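Woddale Pusher Comparison Set
README

What's in here

A set of tabletop pushing episodes, collected so we could compare two end tools and two controllers on the same job. The job is simple to say and surprisingly hard to do well: push small coloured plastic blocks around a wooden board until they end up where an instruction says they should be. We've had a great time with it, and the blocks have more character than you'd expect.

The full set holds 1,366 episodes. Of those, 1,302 passed our checks and are in the main folder. The rest are in a folder called held_back, mostly because the joint log and the video drifted out of step. They're still useful if you only want frames.

The tools

Rod: a long dark cylinder with a rounded tip, fixed to the arm by a small bracket. One point of contact, lovely to steer, and it gets into narrow gaps. It also loses round blocks very easily. Push a cylinder slightly off centre and away it goes.

Paddle: a flat plate, wider than any of the blocks. Much steadier on a long straight push, hopeless once two blocks are touching and you only want one of them.

The controllers

Latora is the plain one. It follows a position target and doesn't care what it's touching. Dristach softens the arm when the push force climbs, so it gives a bit when a block catches on something. Kamran Khosravi wrote the first version of Dristach over a single December and has been retuning it ever since (the gains in the config files are his, please don't round them).

Every episode has a tool field and a controller field, so all four combinations can be pulled out separately. 531 of the episodes in the main folder are rod with Dristach, which makes that the biggest group by a fair way. We liked it too much and kept running it.
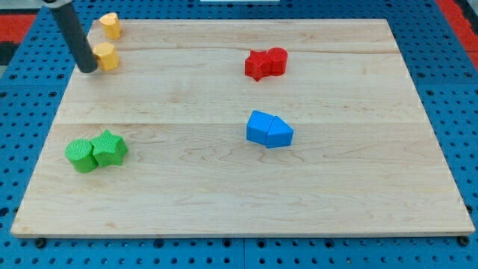 Instructions are short typed sentences, written by whoever was at the desk. "Put the blocks in pairs by colour" turned up a lot, along with "move the green star next to the green cylinder" and plenty of looser ones such as "tidy up the left side". We left the wording alone, spelling mistakes included. If you want something cleaner, the field instruction_norm has a lower-case version with the typos fixed.

What we've noticed so far

Stars are brilliant with the rod. The tip settles between two points and the block tracks beautifully. Cylinders are the opposite, and the learned policies pick up the same nervous little corrections that the human drivers make!

Pairing is where Dristach shines. Bringing one block up against another without shoving both across the board needs a gentle finish, and Latora tends to plough on. On open board with one block to move, we couldn't separate the two controllers.

The paddle results deserve a second look. Our drivers had far less practice with it, so please don't read the gap as purely down to the tool.

Layout

Each episode folder has the video, a joint log, a tool tip log and a small text file with the instruction and the result. Video runs at 12 frames per second. Times are in seconds from the start of the episode. Result is one of done, part or missed, and was marked by a person watching the playback.

Known problems

Tip height in the paddle episodes is measured from the bracket, so subtract the offset in tools.txt.
A few Monday sessions were saved with the controller field blank. They're in held_back.
Lighting changes between sessions and we haven't corrected for it.

Coming next

A softer tip for the rod, and a third controller from the Baptista branch once it stops buzzing at low speed. Loader scripts are in the tools folder, and fixes to them are very welcome.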